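3.2 Lesson format and practice load

The sailors in the study were intermediate windsurfers training at the Usia center, on the lee side of the Tiongson sandbar. All of them could waterstart and plane in both straps, but none had a reliable carving jibe. We split them into 2 groups. One group practiced the full jibe from the first session. The other worked through it in 4 parts on the Drillstead land simulator before going afloat.
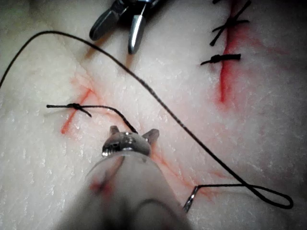 Each sailor made 500 attempts over the season, and a coach scored every attempt from the beach using the Prorner scale. Attempts made in gusts too strong for the sail size were left out of the scoring - the sailors tended to bail out early in those, and the scores said little about skill.

The choice to break the move into parts follows earlier work on two-handed skills outside of sport. In knot tying, for instance, the wrap of the thread is often drilled apart from the pull that closes it. The rig flip has a similar makeup, with one hand letting go while the other holds tension.

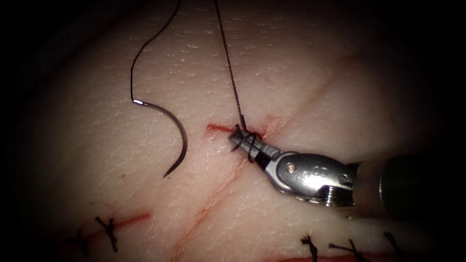

Figure 2. Needle driver with two loops of black suture wrapped around its jaws, above a practice pad.

Sailors in the part-practice group kept more speed through the turn, and 87 percent of their late-season attempts ended with the board still planing or close to it. The gap between groups was smaller in chop. Foot change timing differed little, and we return to it in Section 4.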